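Notes on an Uncommanded Closure at the Plellar Bench
Posted 2026-07-20

This entry records a fault that occurred on the small-appliance bench at Plellar during work on the Urner handling routine. A short internal report has already been filed. The account given on this blog is longer and reflects the views of its author alone.

The fault

The arm had been asked to approach a toaster from above, stop at its hold position, and wait for the operator to confirm the grasp. It stopped correctly. While it was waiting, the gripper closed. No close command had been sent by the operator, and none appears in the operator log. The fingers met in open air, the controller reported a completed grasp, and the arm began its lift with nothing in hand.

The operator pressed the stop button and the arm halted. There was no injury and no damage. It must be stated plainly, however, that a person had been leaning over that bench shortly before, straightening the power cord. The bench rules at the time permitted this while the arm was in its hold state. They no longer do.

What the logs contained

The gripper is driven through a Detel controller, which keeps its own record of commands received. That record did show a close command. It carried the sequence number of a command from the previous attempt, which had been abandoned when the toaster was moved to a new starting position.

The abandoned command had remained in the outgoing queue. The queue was meant to be cleared whenever an attempt was canceled, and in most cases it was. When cancellation arrived while the link to the gripper was being re-established, the clearing step ran against the new connection and left the old queue untouched. The old command was then delivered as soon as the link settled.

The command timeout should have caught this. It had been set to 500 milliseconds, but the clock was started at the moment of sending and took no account of the time a command had spent in the queue. A command of any age could therefore pass.

Reproducing the fault

The first efforts to reproduce the closure were unsuccessful, as the link rarely dropped on demand. A test script was then written to break the connection deliberately during cancellation. The script was run for 200 attempts with the arm powered down and the gripper alone active. The stale command was delivered in 115 of them. A fault that had been seen a single time in ordinary work was therefore quite easy to produce once its conditions were known, and the bench had evidently been relying on good fortune.

Corrections made

The following changes are in place as of this writing.

1. Every command now carries the time of its creation, and the gripper controller refuses any command older than the permitted limit.

2. Canceling an attempt closes the queue outright. A new queue is created for the next attempt, and the two share nothing.

3. The hold position is no longer treated as a safe state. Hands may enter the work area only with the gripper supply switched off at the bench. This applies equally to small adjustments, such as turning the toaster or moving its plug out of the way of the fingers.
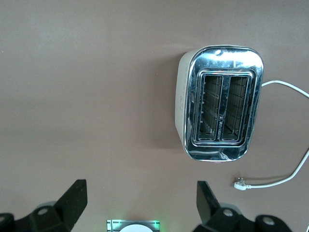
4. A completed grasp must be confirmed by finger position as well as by motor current. Fingers that have closed fully on nothing are reported as a failed grasp, and the lift is blocked.

Matters still open

The Ozoliņš bench uses the same queue code with a different gripper. It has been taken out of service until version 2 of the driver has been installed and the disconnection script has been run there as well. The reason for the original link drop has not been established. The connector has been replaced as a precaution, and the old one has been kept for inspection.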